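Projects > Workplace Automation > Chisholm > Progress reports

We use cookies to remember your settings and to see which pages are read. Accept all / Manage choices

Chisholm cable handling project: second progress report to the Rernex fund

Reporting period: January to the end of June
Submitted 26 July 2023

1. Where the project stands

The grant covers the first stage of automating cable preparation at the Chisholm site. Lilik supplies the assembly benches with short cable sets, which staff now sort, straighten and plug together by hand. The aim is to have a two-arm cell take over the most repetitive part of that work, and to have the people who do it now teach the cell and later run it.

At the close of this period the teaching work is under way and the cell has been ordered. It has not been delivered. Cunby, the supplier, has moved the date once and we have asked for the new one in writing.
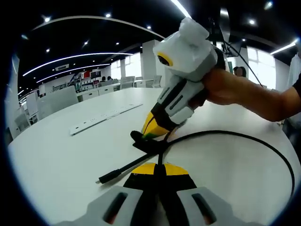
Report prepared by Shirley Landry, project lead, Chisholm site

2. Teaching sessions

Sessions are held at the round-edged white table in the open office. Staff carry out cable tasks with hand-held grippers, and the recordings go to Cunby for training the cell. The grippers have yellow and black tips and a small lens on the housing, so the recording is made from the tool itself. Most of the tasks concern picking up a cable by its connector, bringing two ends together and laying the cable down without a twist.

We planned for 11 people to be trained on the grippers and all of them have been. The plan called for 163 hours of usable recordings by the end of June. We reached 70. There are two reasons for the shortfall. In the first weeks a lot of material was rejected because the cable left the view of the lens partway through the task. After that we lost time to the end-of-quarter orders, when nobody could be released from the benches.

The rejection problem has been dealt with. Tyson Ross wrote a one-page guide to hand position and speed, and each person now does a short warm-up before recording. Staff find thin cable the hardest. It springs back when it is let go, and several people said they had never noticed how much they correct it with the other hand.
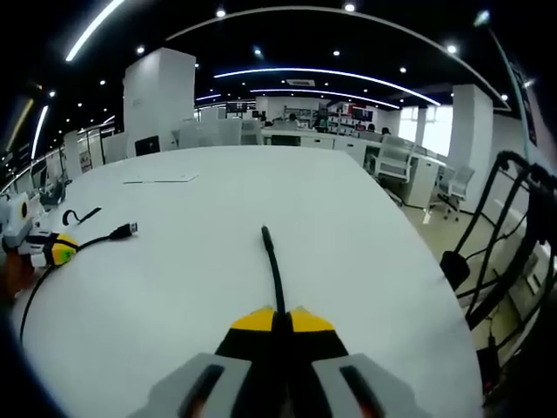 Shirley Landry

3. What has changed for staff

No positions have been cut and no one's hours have been reduced. That was a condition of the grant and it remains in place for the full term.

Day-to-day work has changed in three ways. Staff on the teaching roster spend up to two half days a week away from the benches. Their bench work is covered by a part-time hire paid from the project budget. Anyone on the roster receives a skills allowance, backdated to the start of their training.

Bhupendra Awasthi met with everyone on the roster individually in June. The comments were mixed. People like the break from bench work and the fact that their way of doing a task is treated as the correct one. Some reported sore thumbs and wrists after long sessions with the gripper. Sessions are now limited to 50 minutes, with a change of task afterward. We have also asked Cunby whether a lighter grip is available.

The question raised most often was what happens once the cell is running. We have told staff that two cell operator jobs will be offered internally first, and that the others will move to final assembly and testing. The pay grade for the operator jobs has not been settled. Océane Bélanger is handling this with the union and expects a written offer in the fall. We recognize that this is later than staff were told, and the delay has hurt confidence in the project more than the missed recording target has.

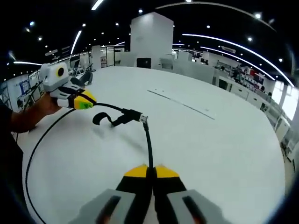
Cable task with two grippers, Chisholm office.

4. Budget

Spending is under plan, almost entirely because the second payment on the cell falls due on delivery. The part-time cover has cost more than the original estimate. We propose to meet the difference from the travel line, which has hardly been used, and ask for the fund's approval to do so.

5. Next period

Recording continues on the existing roster. Tatsuya Ueda will visit the Cunby workshop to see the cell run on our own cable sets before we accept delivery. If it can't handle the thin cable, we will ask for that task to be left out of the first stage and kept at the benches. Guarding and the emergency stop layout will be reviewed with the health and safety representatives before any power is connected.

The next report will include the confirmed delivery date, the operator pay grade and revised recording hours.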